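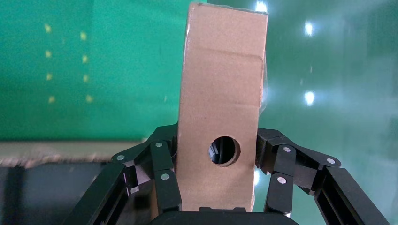
Best way to ship a tall floor lamp without the box getting crushed?

Posted by Lema

I sold a floor lamp online and the buyer is two states away. It comes apart into three pole sections plus a base and a glass shade. The long sections need a tall narrow box, and every one I have found feels flimsy in the middle. The carrier quoted me 18 dollars for the smaller package and a lot more for anything long. Should I put everything in one box or split it up? Also, do hand holes in the side of a box make it weaker? Some of the used ones I have been offered have them.

Tatu Bakilana
3657 points

Split it up. The base is the problem. A heavy base loose at one end of a long box will punch through the bottom the first time it gets stood up hard. I sell used lamps and I pack them this way:

Poles go in the tall box. Wrap each section in paper and tape the wraps so they can't slide. Put a folded pad of cardboard at both ends, at least two inches thick. Stuff the sides until nothing moves when you tip it over.

The base goes in its own small box with a snug fit. The shade gets double boxed, with padding between the inner and outer box on all sides.

On the holes: yes, any hole takes some strength out of the wall. One in the lower part of a tall box also lets small parts work their way out. Tape a patch of cardboard on the inside and another on the outside, bigger than the hole. I would still use a box with no holes if you can get one.

Check the length limits before you tape anything shut. Carriers look at length plus the distance around the box, and the price can jump a lot for one extra inch. If the box is too long you can sometimes cut it down, but measure the longest pole with its threaded end on. I forgot that once and had to start over.

giminico_308

just use a mailing tube for the poles. hardware stores have them sometimes. never had one crushed

Mwajuma Okoth

A tube is fine if the poles are straight, but a lot of lamps have a switch or a bent piece at the top that won't go in. Measure that first.

I agree with most of what Tatu wrote. Two things to add. Write "1 of 3", "2 of 3" and so on on the boxes, and tell the buyer how many to expect. Mine showed up on different days last September and the buyer opened a claim after the first one. And take the bulb out — people forget. Put the screws and the finial in a small bag and tape it to the base, not to the shade.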